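November 19, 2023

Gift set notebook, Khamphan musical

Spent the whole morning on the fan boxes and I'm still humming the Act 2 opener (sorry, Pornthip). The enamel pins came back from Fakwood and the gold is much better than the October batch, less mustard. We have 500 of them, so no more panicking!

Lyric mugs: tried 5 glazes, and only the matte blue kept the lettering sharp. Amnuay likes the green one. I don't, the words go fuzzy at the handle side.

Playbill frames are slow going. The backing card is a hair too wide and I trimmed 8 by hand before lunch, which my thumb did not enjoy. Ask Ekkachai if Ceketti can cut it narrower.

Prasert wants a cast-album tote in the box too. Fine by me, but then the lid won't close with the mug in there – maybe a taller box?

Left to do:

1. Send Lamduan the tag wording, with the song title spelled right this time.

2. Pick the ribbon, red or cream.

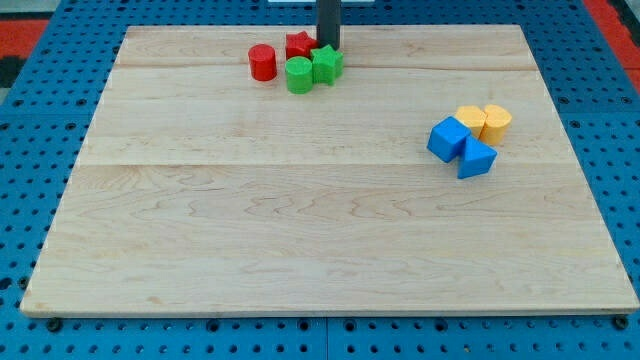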